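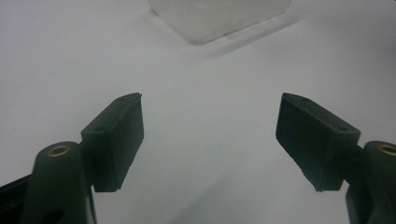 Kallmont Checkout Module
$189 a month, billed in Australian dollars

Kallmont replaces the checkout on your online store. It puts address, shipping and payment on one page, where your customers can abandon all of them at once if they still want to.

What you get
Guest checkout, switched on by default. Your shoppers came for a kettle, and very few of them were hoping for a new password.
Shipping costs shown before the card details. We know some stores prefer the element of surprise.
Saved carts for 10 days, then they go quietly.
One reminder email per cart. You can raise it to 3. There is no setting for more, and yes, we've been asked.

Works with
Serton and Irholm storefronts. Kamata stores need the connector, sold separately, which we're a bit sheepish about.

Limits
Catalogues up to 1,523 products. The number comes from our test store and has been left alone out of superstition. Bigger catalogue? Write to us and we'll see what colour the server goes.

Setup takes an afternoon. Cancel from the account page, using a button of normal size.

Add to cart
Compare plans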